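HOUSE AND WORKSHOP NOTES
Small repairs in concrete, mortar and tile
Collected by Morena Donati

Many readers wrote to me after the notes on cellar damp, and most of the letters were about floors. So I put together what I know of concrete floors, garage floors and paths, with some advice from Fulvio Farina, who laid floors in our town until his knees said stop.

Sweeping first

Before any repair, sweep two times. The first time with a hard broom, the second with a soft one. Then use the vacuum cleaner in the corners and inside the cracks. Filler does not hold on dust, and most of the bad repairs I have seen came away in one piece with a grey powder under them.

Oil spots in the garage

Fresh oil: cover it with cat litter, the cheap clay kind, and press it with an old shoe. Leave it overnight. Sweep up and do it again. For old oil I make a paste of washing powder and a little warm water, spread it thick as butter on bread and cover it with a plastic bag. After one day I scrub it with a nylon brush. A wire brush leaves small pieces of steel, and they rust in the first rain. Do not wash the oil into the drain. Rebecca Cocco asked if petrol can be used to lift the stain. Please no, never in a closed garage, and not outside either.

Hairline cracks

A crack thinner than a fingernail can stay as it is. Draw a pencil mark at each end with the month written beside it. I marked mine in February and I look at them when I change the tyres. If the crack has gone past the mark, then it is time to think. If it has one side higher than the other, ask a builder to come.

Wider cracks want opening a little with a cold chisel, so that the edges are clean. Wear goggles, and gloves if you have them. Wet the inside with a brush, wait until the shine is gone, then push the mortar in with a pointing trowel. I mix 4 parts of sharp sand to one of cement. Keep it under a damp cloth for five days, longer if there is wind.

Joints are not cracks

I repeat this in every season. The straight lines between slabs are there so the concrete can move in heat and frost. If you fill them with hard mortar, the slab will find another place to break, usually across a corner.
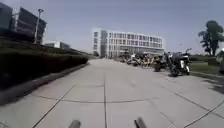 House and Workshop Notes, No. 50

A joint should be cleaned with an old screwdriver, then filled with something that stays soft. Push in a foam cord first, a bit thicker than the gap, and put the sealant over it. Do not fill up to the top - leave it slightly low, so the shoes and wheels do not pull it out. I have used the grey sealant from Tatico and it was good enough, though the nozzle is too wide for narrow work and I had to cut a second one from another tube.

Weeds in the joints come out best after rain. Boiling water from the kettle works on the young ones. Salt also kills them, but it is bad for the concrete and worse for the roses.

A dusty floor in the workshop

If the floor gives dust again after each sweeping, a concrete hardener will help. It goes on with a roller on a long handle. Begin at the wall far from the door (I did not, my first time). Two thin coats are better than one thick coat.

Letters

Leopoldo Arellano wants to know how to keep a half bag of cement. Fold the top, put the bag in a bucket with a lid, and stand the bucket on a piece of wood. When there are lumps that do not break between two fingers, throw it away.

Rin Kobori sends a tip for trowels: wipe with a rag and a drop of sewing machine oil before they are hung up.

M.D., 9/30/18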